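What Is a Deductible?

Money words for kids - Mar 3, 2026
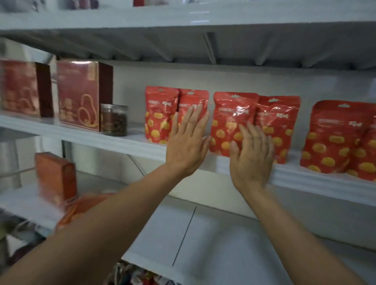 Insurance is a way for people to share the cost of bad luck. A family or a store pays a small amount of money on a regular basis to an insurance company. This payment is called a premium. If something gets broken, stolen or burned, the company helps pay for it. Think of a store with red snack pouches standing in a row on a white metal shelf. The owner had to buy all of that food before selling any of it, so a fire or a flood could cost a lot of money.

Insurance does not always pay for everything. Most plans have a deductible. A deductible is the part of the cost you pay yourself before the insurance company pays its part.

Let's try it with numbers. The Erraji store in the town of Brotgate has insurance with a deductible of $200. One night in March a pipe bursts and ruins $2,000 worth of food. The store pays the first $200. The insurance company, Predport, pays the other $1,800.

Now say the damage is only $15. That is less than the deductible, so the store pays all of it and Predport pays nothing.

What if the damage is $314? The store pays $200 and Predport pays $114.

Why have a deductible at all? Small accidents happen a lot, and it takes time and paperwork to pay for each one. A plan with a high deductible usually has a lower premium. A plan with a low deductible usually costs more - you pay extra each month, but less when something goes wrong.

Words to know

Premium: the money you pay to have insurance.
Claim: when you ask the insurance company to pay for a loss.
Deductible: the part of the loss you pay yourself.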